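Pourquoi les chaussures sentent-elles parfois mauvais ?

Niveau : cycle 3
Rubrique : Le corps au quotidien

On enlève ses baskets en rentrant de l'école et une drôle d'odeur arrive jusqu'au nez. Elle peut rappeler le fromage, le vinaigre ou le linge oublié au fond d'un sac. D'où vient-elle ? Pour le savoir, il faut regarder de près ce qui se passe sur la peau.

La sueur, ça sert à quoi ?

Le corps humain fonctionne bien à une température proche de 37 degrés. Quand on court, les muscles produisent de la chaleur et il faut s'en débarrasser. La peau laisse alors sortir un liquide, la sueur, par de tout petits trous qu'on appelle des pores. En s'évaporant, ce liquide emporte de la chaleur avec lui, et la peau se refroidit.

La sueur est fabriquée par des glandes cachées sous la surface de la peau. Il y en a presque partout, mais elles sont très serrées à trois endroits : le front, la paume des mains et la plante des pieds. Les pieds transpirent donc beaucoup, même quand il ne fait pas chaud. Ils transpirent aussi quand on est inquiet, par exemple avant un contrôle ou un spectacle.

La sueur contient surtout de l'eau, avec un peu de sel et quelques autres substances. Quand elle sort de la peau, elle n'a presque pas d'odeur. Il faut donc chercher un autre responsable.

Les bactéries entrent en scène

Sur notre peau vivent des êtres minuscules, les bactéries. On ne peut pas les voir sans microscope. La plupart sont inoffensives, et certaines nous aident même à nous défendre contre des microbes dangereux.

Comme tous les êtres vivants, les bactéries se nourrissent. Celles des pieds mangent des éléments contenus dans la sueur et de minuscules morceaux de peau morte. Notre peau se renouvelle en permanence : les vieilles cellules de la surface tombent et de nouvelles les remplacent.

En mangeant, les bactéries rejettent des déchets. Certains de ces déchets passent facilement dans l'air sous forme de gaz. Ils arrivent dans notre nez, et c'est cela que nous sentons. L'un d'eux s'appelle l'acide isovalérique. On le trouve aussi dans certains fromages, ce qui explique la ressemblance !

Pourquoi surtout dans les chaussures ?

Nos mains transpirent autant que nos pieds, et pourtant elles ne sentent pas le fromage. C'est qu'elles sont à l'air libre et qu'on les lave plusieurs fois par jour. Le pied, lui, passe des heures enfermé dans une chaussette et une chaussure. L'eau de la sueur s'échappe mal. Il fait chaud, humide et sombre – des conditions parfaites pour les bactéries, qui se multiplient vite.

La matière de la chaussure compte aussi. Le cuir et la toile laissent passer un peu d'air. Le plastique et le caoutchouc en laissent passer très peu, et c'est pour cela que les bottes de pluie gardent l'humidité à l'intérieur.
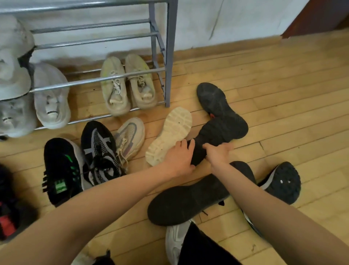
Sur une étagère à barres, l'air peut passer sous les chaussures.

Une chaussure portée toute une journée met longtemps à sécher, surtout au niveau de la semelle intérieure, qui absorbe la sueur un peu comme une éponge. Si on la remet trop tôt, elle est encore humide au fond, même si le dessus paraît sec. Dans un placard fermé ou dans un sac de sport, le séchage est encore plus lent.

Que peut-on faire ?

Se laver les pieds tous les jours avec de l'eau et du savon, sans oublier l'espace entre les orteils. Bien les sécher ensuite.

Changer de chaussettes chaque jour, et aussi après le sport. Les chaussettes retiennent la sueur et les petits morceaux de peau.

Laisser les chaussures ouvertes, lacets desserrés, dans un endroit aéré. Si la semelle intérieure s'enlève, on la sort pour qu'elle sèche à part.

Porter deux paires en alternance quand c'est possible. Pendant que l'une sert, l'autre se repose.

Quand des chaussures sont trempées par la pluie, on peut les remplir de papier journal froissé. Le papier boit l'eau. On le change dès qu'il est mouillé. Il ne faut pas coller les chaussures contre un radiateur très chaud : le cuir durcit et la colle peut se décoller.

Et le parfum ?

Un produit parfumé ajoute une odeur par-dessus la première. Il ne fait pas disparaître les bactéries ni l'humidité. Au bout de quelques heures, le parfum s'en va et l'odeur de départ revient.

Le bicarbonate de soude agit autrement. Cette poudre blanche réagit avec les acides qui sentent mauvais et les transforme en substances qui ne s'envolent plus dans l'air. On en verse une cuillère dans chaque chaussure le soir, avec l'aide d'un adulte, et on la secoue dehors le lendemain matin. On évite de le faire sur le cuir, qui peut s'abîmer.

Une petite expérience

Il te faut deux chaussettes en coton propres et identiques, de l'eau, un sac en plastique et une corde à linge.

Mouille les deux chaussettes et essore-les de la même façon. Accroche la première à la corde. Enferme la deuxième dans le sac, bien noué. Touche-les le soir, puis le lendemain à 18 heures. Note chaque fois si elles sont mouillées, un peu humides ou sèches. Dans quel cas l'eau a-t-elle pu partir ? À quoi ressemble le plus l'intérieur d'une basket ?

Le sais-tu ?

Certains moustiques sont attirés par l'odeur des pieds. Des chercheurs ont réussi à en attirer avec du fromage à l'odeur forte.

Les jeunes enfants ont rarement les pieds qui sentent fort. À la puberté, le corps change, la transpiration augmente souvent et les odeurs aussi. C'est normal.

Les mots à retenir

Bactérie : être vivant minuscule, formé d'une seule cellule.
Évaporation : passage de l'eau de l'état liquide à l'état de gaz.
Glande : partie du corps qui fabrique un liquide, comme la sueur, la salive ou les larmes.
Pore : très petite ouverture à la surface de la peau.

À lire ensuite dans la même rubrique : Pourquoi a-t-on la chair de poule ? – À quoi servent les ongles ?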